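Protein Timing and Grip Strength in Adults Over 65: Report on an 11-Week Home Program in Clestdale

Gijs Kramer
Applied Nutrition and Aging, second-year project

1. Background

Loss of muscle mass and strength with age is linked to falls, slower walking and longer hospital stays. Many older adults eat most of their daily protein at the evening meal and very little at breakfast. Several published studies suggest that a more even spread across the day may help preserve muscle, but results are mixed, and most of the trials used supplements instead of ordinary food.

The project tested whether a simple change to breakfast, with no change to the total calorie target, was practical for people living at home, and whether any change in grip strength could be measured over a short period.

2. Participants

Recruitment took place through two general practices and the Prins day center in Clestdale. A total of 48 people enrolled. All were over 65, lived independently and prepared at least one meal a day themselves. People with kidney disease, a swallowing disorder or a recent fracture of the arm or wrist were excluded. Participants were assigned at random to a breakfast group or a usual-diet group of equal size. Four people withdrew before the final measurement, three of them from the breakfast group.

3. Method

The breakfast group received a folder of recipes based on eggs, oats, yogurt, cottage cheese and beans. Each recipe supplied at least 25 g of protein and could be made on a stove with one pot or pan. The usual-diet group received a general leaflet on healthy eating with no advice on timing.

Food intake was recorded in the Flasano diary, a paper booklet with one page per day. Entries were coded by the author and a second student, and disagreements were settled by going back to the booklet. Portion sizes were given in household measures (cup, spoon, slice) and converted with a standard table.
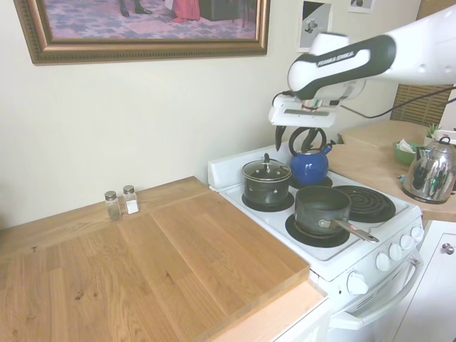 Cooking time was also recorded, as the pilot had shown that recipes taking more than 20 minutes were rarely repeated. Participants wrote down the start and end of preparation to the nearest five minutes. Soaking and cooling were left out of the total.

Grip strength was measured at weeks 0 and 11 with a Flostik hand dynamometer. Each participant made three attempts per hand, seated, elbow at 90 degrees, with one minute of rest between attempts. The highest value for the dominant hand was used in the analysis. Measurements were taken between 9:00 and 11:30 a.m.

4. Results

The final data set covered 44 people. Of the diary pages handed in by the breakfast group, 389 were complete enough to code for both protein and cooking time. Mean breakfast protein in this group rose from 12 g at baseline to 23 g in the last two weeks. In the usual-diet group it stayed at 12 g. Total daily protein rose slightly in the breakfast group, so the effect of timing cannot be fully separated from the effect of quantity.

Mean grip strength increased by 0.9 kg in the breakfast group and 0.4 kg in the usual-diet group. The difference was not statistically significant. Median preparation time was 15 minutes. Oat and egg recipes were used most often. The bean recipes were seldom used after week 3, and several diaries noted that they felt more like lunch.

5. Discussion

The change in breakfast protein shows that the advice could be followed with normal groceries and basic equipment. The grip strength result does not support a conclusion in either direction. The sample was small, 11 weeks is short for a strength outcome, and neither group did any resistance exercise. Self-reported intake is a further weakness, and the number of missing pages rose in August, when some participants were away.

A follow-up should run for at least six months, include a chair-stand test and match total protein between groups. The bean recipes should be moved to the midday section or replaced.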